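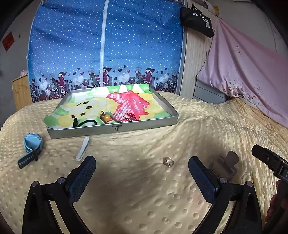 Figure 1. Small items on a yellow blanket, with a lined metal tray behind them. View from the hand-held gripper.

Lecture 9: Does the policy know what it is picking up?
Notes by Forough Heydari

Read the Stulter chapter on action chunking first. I won't repeat the derivation, and these notes assume you can already say what a chunk is and why people predict more than one step at a time.

We begin with Figure 1 because it is a fair test of claims you will hear this term. Suppose the task is "put the ring in the tray." A detector trained on household objects will probably do well on the wristwatch. I would not bet on the ring. It is small, it is silver, and so is the tray. The blanket has raised dots all over it, which gives any edge-based method plenty to be wrong about.

1. Perception

Stulter treats segmentation as solved once you have a large enough model. I disagree. Look at the red threads in the tray, next to the pendant with the orange bead. Are they part of the keychain or a separate object? I can't tell from one view, and a mask with a confidence score on it doesn't settle the matter. The paper lining is worse. It has a large red flower shape painted on it, and a depth-free model has little reason to treat painted red differently from thread red.

Exercise: run the course segmenter (Clirness, default settings) on the figure and list every mask that covers paint only. Then lower the threshold and do it again. Hand in both lists, including the embarrassing ones.

2. Control

The fingers in the figure are curved and have textured pads. That geometry suits a hair clip. For a ring lying flat on cloth, the pads have to get under or around something very thin, and the cloth moves when you push it. Most simulators we have tried model the blanket as a rigid plane with friction. Policies tuned on that plane press down too hard, and then the write-up blames calibration.

Driretti, the controller we use in the lab sessions, lets you cap the normal force. Please set the cap. The default is no cap at all, a choice I have complained about since August.

3. Planning

There are two clips in front of the tray, one white and one brown, and the brown one is partly hidden by the right finger. Before it plans anything, your planner has to decide whether a half-hidden object exists. The Sperling planner drops anything below its visibility cutoff. That makes its plans short and its success rates high – on the objects it admits are there.

So when a paper reports success, ask what went into the denominator. In our own runs we logged 1752 attempts and threw out 143 before scoring, on the grounds that the target was "not visible." I went back through those 143. In 9 of them I would agree.

4. For next time

Take 200 attempts from the lab log, any 200, and score them twice: once with our exclusion rule and once with no exclusions. Bring both numbers, plus a sentence on which one you would put in an abstract. Section 4 of Stulter is optional reading. The appendix on failure labels is required.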